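Ticket: Timing feed drops cars after red flag restart
Product: Hakanow Live Timing, circuit edition
Site: Vunwood
Reported by: Stojanović Motorsport, timing desk
Assigned to: Yuk-lan Wei
Priority: High
Status: Resolved, pending release

Reported problem

After a red flag in the October endurance round, the timing screen showed 22 of 34 cars when the session went green again. The missing cars were on track and crossing the loop. Lap counts for the cars that did show were correct. Sector times were blank for everyone until the end of the second green lap.

Restarting the display client made no difference. Restarting the decoder service brought all cars back, but reset the gap column to zero.

Log excerpt

14:07 Session state RED received from race control
14:09 Pit lane loop: passings normal
14:31 Session state GREEN received
14:31 Cloden decoder: clock offset 3,200 ms, exceeds limit of 100 ms
14:32 Passings rejected, reason STALE
14:36 Decoder service restarted by operator
14:36 Offset cleared, passings accepted

Analysis (Y. Wei)

The backup decoder takes its time from the pit wall switch. That switch was power cycled during the stoppage, and the decoder ran on its internal clock until the restart. When the link returned, the service compared the two clocks and marked the backup's passings as stale. Cars read first by the primary were kept. Cars read first by the backup were dropped, including valid duplicates from the primary.

Dropping the duplicates is a fault in our merge step. The offset check itself worked as designed.

Blank sector times have a separate cause. The sector table is cleared on RED and is only rebuilt after a full lap under GREEN. The out lap behind the safety car does not count as a full lap.

Workaround until the release

1. Before the pit exit opens, check the Offset field on the decoder page. It must be under the limit on both decoders.
2. If it is over, select Resync, wait for the field to turn green, and check it again.
3. Do not restart the decoder service under green. If this has already been done, reload gaps from the last saved classification.
4. Keep the pit wall switch on the protected supply.

Attachments
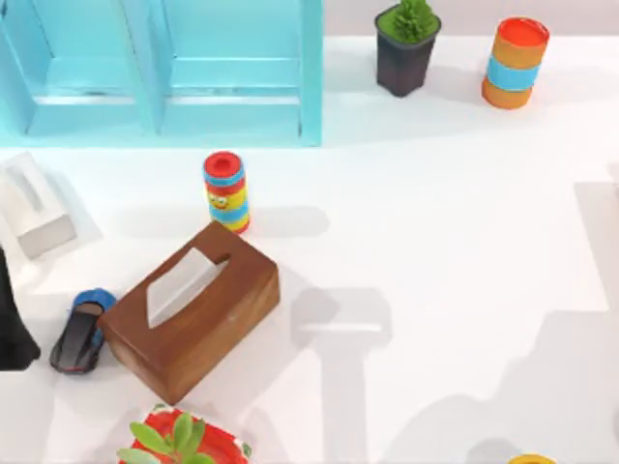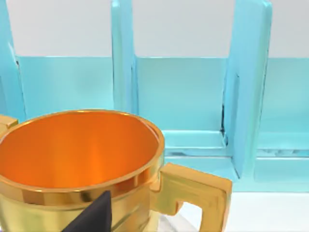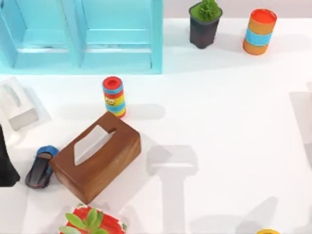

Gold mug in the second one, light blue shelf unit in the first and third.

Follow-up

Merge fix tested against the recorded Vunwood passings. All 34 cars present on the first green lap with the backup still out of sync. Gap column correct after a forced service restart.

The sector table change is not in this build. It has been moved to its own ticket, as race control wants to decide how the safety car lap should be scored before we touch it.

Customer has confirmed the workaround on the test bench. Ticket to be closed when the build is installed at the circuit.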